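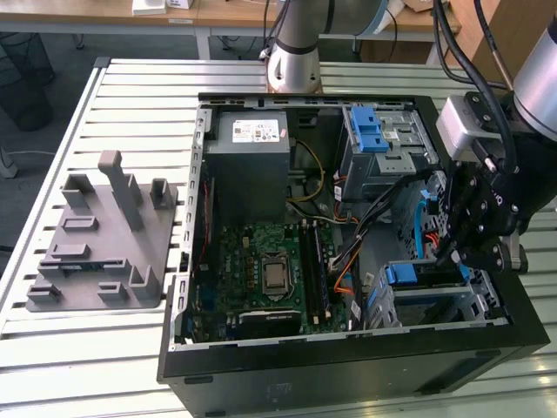
Photo: S. Athumani / Codgate bench notes

0 comments · 2 shares

Search notes... Go

October, 16:13

Skosness tower, teardown continued. Case on its side on the slatted table, side panel off, cooler off. CPU still in its socket and staying there until the heat spreader is cleaned. Memory modules and the expansion card also still in place.

Power supply first, memory after. Kiprono wants the opposite order. I don't agree: with the supply in place the wiring across the middle of the chassis sits right where a hand needs to go, and the yellow cable that loops down from behind the supply has to be routed again anyway. Copy the ratings from the white label into the parts sheet before it goes in the Mwakyusa bin.

Drive cages: upper one has the two blue plastic latches, lower bay has the blue handle. Do not lever the latches with a screwdriver. We broke one on the Stekis unit that way and the replacement took about 66 days.

SATA cable (blue, right side): label both ends before unplugging. The thin red wire on the left by the supply is not on my wiring sketch. Trace it, add it.

Paste: use the 2025 tube. The older one has separated.

Open:
- torque for cooler screws, not in the manual
- static strap clip is loose, K. Lyimo to replace
- fixture plate stays left of the case, leave it clear

Stopped at 17:40. Memory next session.

Share 2 | Comment 0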